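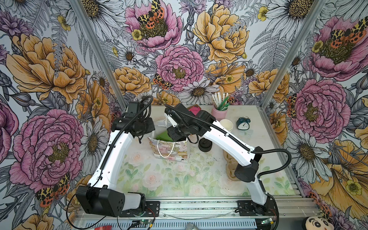 May 22, 2021

Switched our home internet from Gollik to Nestgate this month. Writing down how it went for anyone on the same street of decisions.

Gollik had us at 360 megabits on paper. Evenings were fine until last winter, then video calls started dropping after dinner. Two visits from a technician, new splitter, same problem.

Nestgate ran fiber down our side of the road in the fall. The install took one morning. They drilled through the wall behind the bookcase, so move your books first. I had to do it while the installer waited.

Wired speed test at the desk the next day: 1,024 down. Upload was close to that. Wireless in the back bedroom is a lot lower, same as before. The walls in this house are plaster and fiber doesn't change that.

If you want your own router, ask for the box to be put in bridge mode. The first person on the phone told me they don't do it. The second one did it in five minutes.

Canceling Gollik was the slow part. They want the modem back in the original power supply and all, and they only take it at the counter on Tsang Street. Get a receipt. Mine has the serial number on it and I'm keeping it.

They still billed me for a full month after the return. I sent them a copy of the receipt and the charge came off a week later.

Someone asked about the price. It's a little less than what we paid before, but the rate is only fixed for a year. I put a reminder in my calendar for next July to call and ask what happens after that. They start billing at the new rate without a notice, according to the contract, page two.

Also, the old email address goes away when you leave Gollik. Change your bank login before you cancel. I did that one in the wrong order.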